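Lurus 2 manipulation policy, reviewed after a month on our bench

Verdict first, for those of you with a meeting in four minutes: good method, optimistic paper, terrible installer. If you have an arm, a table and some patience, it's worth the month. If you only have the arm, wait for the next version.

Lurus 2 is the second release of the imitation-learning method from the Maeng group. You feed it demonstrations, it learns to predict short chunks of arm motion from the camera view, and then you type an instruction and see how it goes. The pitch in the paper is that a model pretrained on lots of other people's kitchens needs very few demonstrations of yours. The number they use is 24 per task. I have read many papers with a small number in that spot, and I usually end up multiplying it by something.

Setup took most of a week. The download is fine. The config files are written by someone who believes all grippers are the same gripper, and ours, being black and boxy and wide enough to hide half of whatever it's about to touch, did not agree. Hye-jin Bang rewrote the calibration script over two evenings and has asked me to say that she would like those evenings back. There is a pull request. It has been open since March with one thumbs-up on it, which is mine.

For the test we used the tabletop we use for everything, with the toaster oven on the right and a spread of dishes and play food to get in the way. The authors' demo videos show one object on a bare table, which is a lovely way to live. I wanted to know how the thing behaved with a strawberry next to a mug and a ketchup bottle lying across a plate, all of them looking like reasonable things to grab.

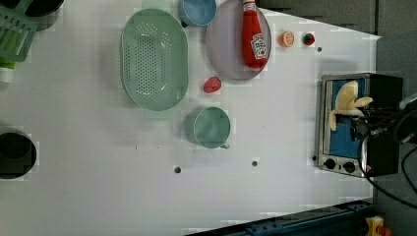 Gripper at the toaster oven, soft yellow object at the door window, full clutter set out on the left.

The toaster oven is where the method earned its keep. Soft things are awkward: they fold, they sag, and they look different every time you put them down. Our older baseline treated each new fold as a personal insult and hovered. Lurus 2 went in, adjusted, and mostly finished what it started. Tae-yang Yook, who collected the demonstrations and so had some pride at stake, thought the motions looked like his own, down to a small pause before closing the fingers. I thought they looked like the robot was reading the manual. We agree that it worked more often than it failed.

Picking small play food off the white surface was good too. The strawberry might as well have had a handle on it. The orange slice, lying flat, was another matter, and the policy developed a habit of pressing on it from above as if ringing for service. More demonstrations fixed some of that. They did not fix all of it, and we stopped when Tae-yang's wrist did.

Now the complaints.

Language is the weak spot. "Put the strawberry in the bowl" was fine. "Put the strawberry in the colander" was fine on some afternoons. Ask for "the green one" on a table with a green colander, a green mug and a green dish rack, and you get a confident motion toward whichever green it has in mind. The paper does mention ambiguous instructions, in the appendix, in the font size reserved for side effects.

Recovery is also oversold. When a grasp slips, the policy tries again, as promised. Then it tries again in the same place. We put in a limit of 3 retries, after which the arm goes home and thinks about what it did. I'd suggest everyone do the same until the authors add something smarter.

Training time was reasonable. We fine-tuned for 4,000 steps on a single machine left running overnight, and going longer made the numbers on the screen nicer without making the arm any better. The Brivness wrapper, if your lab already uses it, saves you the logging setup. It also renames half the arguments, so keep both sets of docs open.

Compared with the Tilbridge policy, which we ran through the winter: Lurus 2 is better with soft objects and clutter, worse at doing what it's told in words, and much harder to install. Tilbridge came up in a morning. It then spent the season failing to let go of a mug, so I'm not getting sentimental.

Would I keep it? We have kept it. Hye-jin's calibration fork is the one to use if your gripper is anything like ours, and you should read her notes on camera placement before you collect a single demonstration. Skip the quick-start page entirely. It still refers to a folder that was removed in version 1.

Four stars for the method, two for the installer.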